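Moltier M5 Clip-On Phone Cooler
Active cooling accessory for smartphones

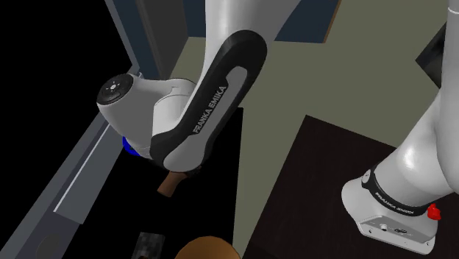

What does the Moltier M5 do for a phone that slows down under load?
The cooler draws heat away from the back of the handset, so the processor can hold its higher clock speeds for longer before the phone's own thermal limits reduce them.

Product overview

Modern phone processors are designed to lower their speed when they reach a set temperature. This protects the battery and the internal parts, but it also leads to dropped frames in games, dimmed screens and interrupted video recording. The Moltier M5 is an external cooler for users who run demanding applications for extended periods.

The unit attaches to the back of the phone with a spring clip. A cooling plate makes contact with the rear panel, and a fan carries the collected heat out through vents at the sides. The cooler takes its power from a USB-C cable and has no battery of its own. It doesn't draw power from the phone unless it is plugged into the phone's port, and Moltier does not recommend that arrangement.

Specifications

Model: M5
Cooling method: thermoelectric plate with fan
Cooling plate: aluminum, 40 mm across
Fan noise: 32 dB on the low setting
Power input: 5 V, USB-C
Cooling levels: low, medium, high
Cable: included, detachable
Colors: black, gray

Compatibility

The clip fits most current smartphones in portrait or landscape position. Folding phones are not supported. Cases should be removed before use, as thick plastic or leather reduces the transfer of heat. Phones with a raised camera housing in the center of the back panel may not sit flat against the plate; customers should compare their handset with the fitting chart supplied by the retailer.

Using the cooler

Place the plate over the area that becomes warmest, which on many phones is just below the camera. Connect the cable before opening the application. The cooler starts at the medium level and can be changed with the button on the side. On the high level in a humid room, moisture may form on the plate. If this happens, select a lower level and dry the back of the phone with a soft cloth.

The M5 must not be used while the phone is charging wirelessly.

Remarks from product support

"Customers often expect the cooler to make a phone faster than it was when new," says Nives Vitale of the Moltier support office. "Its purpose is to help the phone keep the speed it already has."

Requests for technical documents may be addressed to Koen Vermeulen, Accessories Division.

Price and availability

The Moltier M5 is priced at $249 for the professional pack, consisting of five coolers, five cables and a storage case. Single units are sold through Udska and Jacobs stores at prices set by the retailer. Orders placed with the Bikberg warehouse before noon are shipped the same working day. The gray version will be available from January.

Warranty and returns

Each unit is covered against defects in materials and workmanship. Damage caused by liquid, by an unsuitable power adapter or by opening the housing is excluded. Unused products may be returned in the original packaging with proof of purchase. Replacement clips and cables can be ordered separately.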